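Hevus open day, anyone else go?

Started by stojan_s, July 25, 2026

stojan_s
Went along to the Hevus open day. The invite said "see robots learn everyday handling". I queued for 30 minutes and what I got was people with grippers in their hands, picking up soft toys. I was expecting an arm doing something by itself. Coffee was decent.

Rochelle D
The arm was in the back room, you had to ask. I saw it fold a tea towel, badly, on the second go. The hand-held part is how they collect the examples. It did say so on the sheet by the door.

stojan_s
Nobody gave me a sheet. And one towel on the second go isn't much for a firm that talks about doing 400 different household items.
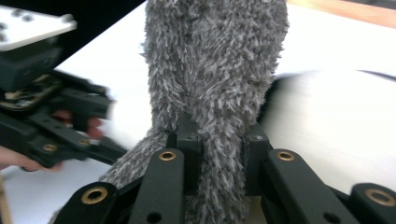
Posted by kaja_org | Member | 17 posts

A fluffy grey plush with black fingers pressed into both sides of it. I'll give them that it's a fair test, because long fur hides where the edge is and the pads sink in. But there's a person's hand on the other gripper, so all the skill on show is human. Ask them how often the arm manages the same toy with everyone standing back. I asked and got "it varies".

Rochelle D
It does vary. What did you want him to say?

kaja_org
A number. Jirkeo put theirs on a whiteboard in February, failures included, and it was a poor number and I thought better of them for it.

Ekene T
I'm with Rochelle on this one. It was an open day, you were never going to get a test report. My daughter had a go with the grippers and dropped the toy 3 times before she got the knack, so it's harder than it looks.

stojan_s
Harder than it looks for a child, fine. I still don't know what the robot can do. Has anyone emailed them?

kaja_org
Sent one last night. No reply so far.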